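Speaker notes – Wistitz, choosing the view during two-arm tasks
Everaldo Teixeira

Slide 1. Title. Say thank you to the organizers. Say also that the work was done together with the Vunari group, and that the mistakes in the slides are mine.

Slide 2. The problem. A policy for two arms receives images from the head and from both wrists. We used to give all of them the same weight from beginning to end. With long reaching motions this is fine. When one arm holds a drink and the other works at its top, the head view loses the contact, and the wrist views know very little about where the rest of the table is. (Speak slowly here. Last time people did not follow.)

Slide 3. What Wistitz does. It is a small network in front of the policy. At every step it gives one number per camera, and the features are scaled by it before they are mixed. It has no labels of its own. It is trained with the same loss as the policy. Do not say "attention" here – somebody will ask about transformers and I lose five minutes.

Slide 4. Data. 3289 teleoperated episodes of serving tasks with bottles and snacks. We kept 136 apart for testing and never used them for choosing a model. An early version was trained with only 2000 episodes, and in that one the weights stayed almost flat. Mention that the operators were told to move as they like, so the order of the steps is not always the same.

Slide 5. Result. Show the weight curves before the table with numbers. During the approach the head camera gets most of the weight. Close to contact, the wrist camera of the moving arm goes up, and the wrist camera of the holding arm follows some steps later. We did not expect the second part. I still have no good explanation for the delay and I should admit it.

Slide 6. Weak points. Clear plastic is difficult: the wrist image contains everything which stands behind the bottle, only bent. The weight then jumps between cameras, up to 10 times in one grasp. Smoothing helps with the jumps but makes the release late.

Slide 7. Camera views. Leave it on the screen during questions.
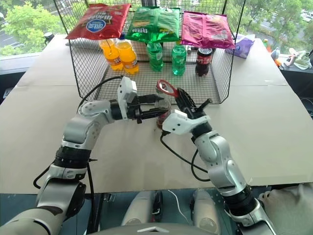 Head view, with the cup between the two grippers. 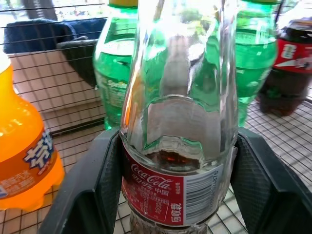
Wrist view, clear bottle in front of the green ones. Come back to slide 6 if there is time.

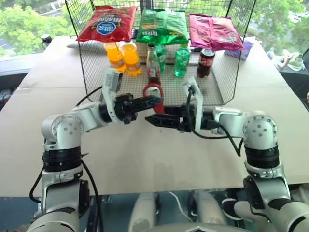
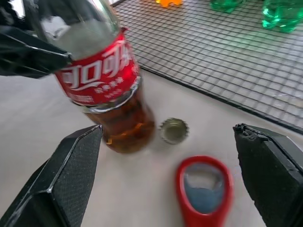 Wrist view again. The cap and the red opener are easy to find at this distance.

Question to prepare. Damir Bošković asked after the rehearsal whether the weights follow the contact or only the distance between the grippers, and he said that he would not believe the curves before he sees a run where the arms come close and touch nothing.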